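3.2 Setting up and maintaining the simulated machine

All the work in this section was done on one machine, a two-armed mobile robot which we call Uzor, modelled in the Kullex simulator and run on a single workstation at Samville. We describe its upkeep at some length. A simulated robot does not wear out, but its settings drift every bit as badly as a real one's bolts work loose, and we learnt a surprising amount about our own machine by treating it as something that needs regular servicing!

Uzor has a rounded white body with an arm on each side, and each arm ends in a gripper with two finger pads. The home suite, Hirkasach, is a set of furnished rooms joined by passages and doorways. Doorways are where a poorly set up robot gives itself away. The body must line up with the opening, both arms must come forward without brushing the walls, and the view from the body has to agree with where the physics engine believes the grippers are. For this reason we begin every service at a doorway (Figure 4).

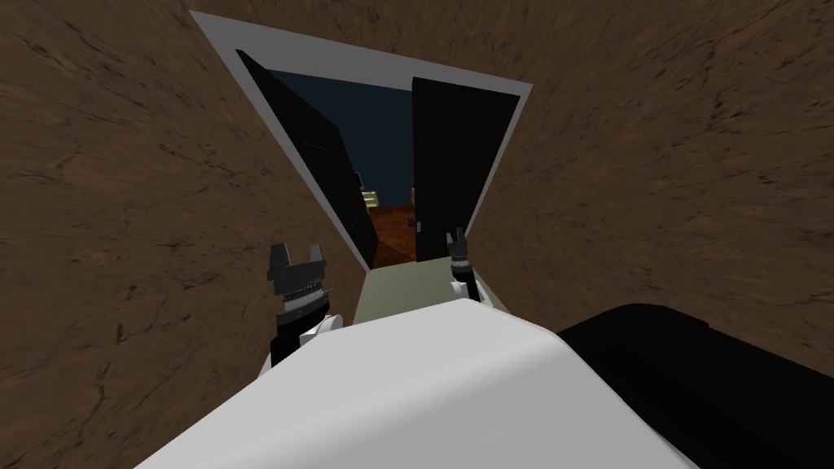 Figure 4. View over the robot's body towards an open double doorway, with both grippers extended.

The service itself has a fixed order. We first reload the joint limits from the master file and compare them with the limits held in the running model. We then bring the two arms forward one at a time, reading the reported position of every joint at the end of each move. Early in the project the two arms disagreed by a small but stubborn amount, and for most of May we blamed the controller. The fault was in the mounting offset of one shoulder, which had been rounded when the model was exported. Tobiloba Akinola found it by swapping the arm definitions over and watching the error change sides – a trick any workshop fitter would recognise, and we were delighted to see it work so cleanly on a machine made of numbers.

After the shoulders come the wrists and the grippers. Each gripper is driven to fully open, fully closed and back again for 19 cycles, and the distance between the fingers is logged at both ends of the stroke. We look for any slow change from the first cycle to the last. In our experience such a change nearly always means that the contact stiffness of the pads has been set too low for the time step, so that the fingers sink into one another a little further with each closing.
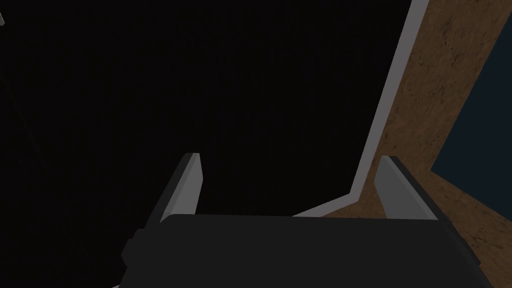

The wrist views are checked during the same run. With the gripper open, both fingers should appear in the view from the wrist, and their edges should fall where the calibration file says they will. We repeat this over dark and light surfaces, as the finger edges are found by contrast and a very dark background makes for a much harder test on the shadowed side of a finger. When an edge is missed, we adjust the threshold in the edge finder and leave the lighting alone. Changing the lights would alter every other recording made in the same rooms.

A full service takes about 4 minutes of computing time and writes 1,280 lines to the log. Over the whole study we collected 2,662 gripper readings in this way, all of them kept with the version of the model that produced them. Keeping the two together sounds dull, but it has been the most useful habit we picked up. When a later change to the pad friction made the left gripper chatter at the end of its stroke, we could step back through the stored versions and find the faulty edit before lunch.

Repairs are made only to the master file and never to a running model. After each repair the service is run again from the doorway onwards, even if the change touched a single value in one finger.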